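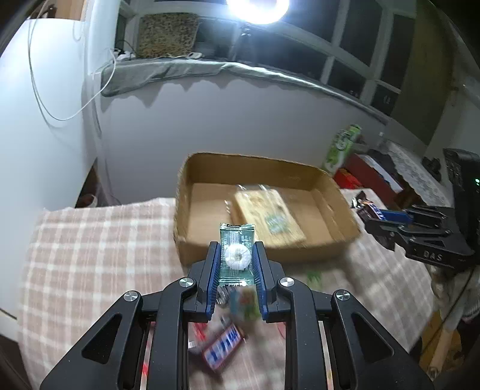 The wrapped sweet problem

Opinion | Robotics and Work
Reading time: 4 minutes

Claims that household robots are nearly ready tend to rest on laundry and dishes. I would like to propose a duller measure. Tip a mixed bag of sweets and chocolate bars onto a soft surface and have the machine put them into an open cardboard tray. A child of four can do it. The commercial systems I have looked at cannot do it at a rate or a reliability that anyone would pay for, and the reasons apply to most of the chores we want to hand over.

Take a clear packet with a single round mint-type sweet in it. The part a camera finds most easily is the sweet. The part a gripper should hold is the film, and the film is transparent. Depth sensors that work by projected light return poor data on clear plastic, and a colour camera sees the cloth through it. A planner that aims for the centre of the sweet will often close on the rim and squeeze it out sideways. A planner that aims for the crimped edge has perhaps a few millimetres to work with, and the edge folds when touched.

Ribbed soft pads help. They spread the load and tolerate errors in position, and I regard them as the most useful cheap improvement to two-jaw grippers in recent years. They do little for the approach. On a blanket, the jaws must press slightly into the cloth to get under a flat item, and the cloth moves. The item then moves with it, as do its neighbours. A rigid bench removes this difficulty completely, which explains why so many demonstrations take place on one. Beds, sofas and laundry piles are all soft.

The trial at Brellham last June is a fair guide to current performance. Fehr supplied the arm and Pitar the control software, and the task was confectionery sorting into shallow trays. Over 1450 attempts, 1195 ended with the correct item in the tray. That is a little over 82 per cent. It was reported as a success, and as research it was one. As a chore it means that roughly one item in six needs a person. In a shop packing hampers by hand, the person is then standing beside the machine all shift, and the saving has gone.

Speed is the second matter. The Brellham cell handled 70 items an hour, including retries. A practised packer on the same mix managed about 200, while also noticing split wrappers and turning labels to face the front. Labels were left out of the robot's task, as were split wrappers. I do not object to this, provided that the published rate says so.

There is a reasonable counter-argument, and Clitness makes it in its product notes: that failure rates fall with more demonstration data, and that hand-held grippers now let people record the work directly, without an arm present. I accept the first point in part. Recorded human movements do carry information that scripted picking lacks, such as the small drag used to stand a packet on its edge before closing. Whether they carry enough is less clear. The operator feels the film slip and corrects for it. Unless the tool records force, that correction arrives in the data as a movement with no visible cause.

My own position is that bars are close to solved. They are stiff, opaque and boldly printed, and their shape gives a long straight side to grip. Foil items are harder, owing to reflections. Clear film with a small hard object inside remains the worst case, and I would not expect dependable results on soft furnishings within the next product cycle.

Buyers should therefore ask three things of a supplier: the surface used in testing, the share of transparent packaging in the mix, and how often a person stepped in. If the answer to the first is a bench, the other two figures say very little about a home.

Filed under: Automation, Manipulation, Comment

Contact the editors | Copyright, all rights reserved | Back to top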